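Mon 4 August

Week one of the new setup at Drerkitz and my wrists already have opinions. We do all the handling through the grippers now - signs, frames, the little stuff on the round tables.
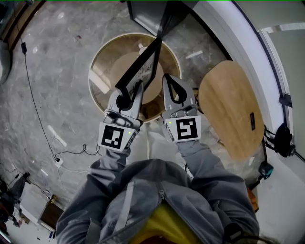

My job title still says display assistant lol. But since May I've spent more time teaching than tidying. Bullow wants 1000 runs before the arms go into the stores.

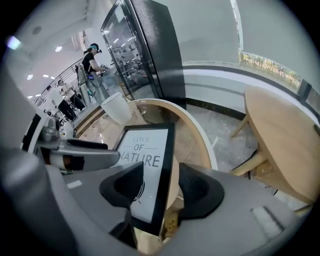

I did 43 today! And yes, I asked what happens to the 20 of us after that. "New roles" - ok, which ones? Pay went up a bit, so I'm not mad. I'd just like it in writing.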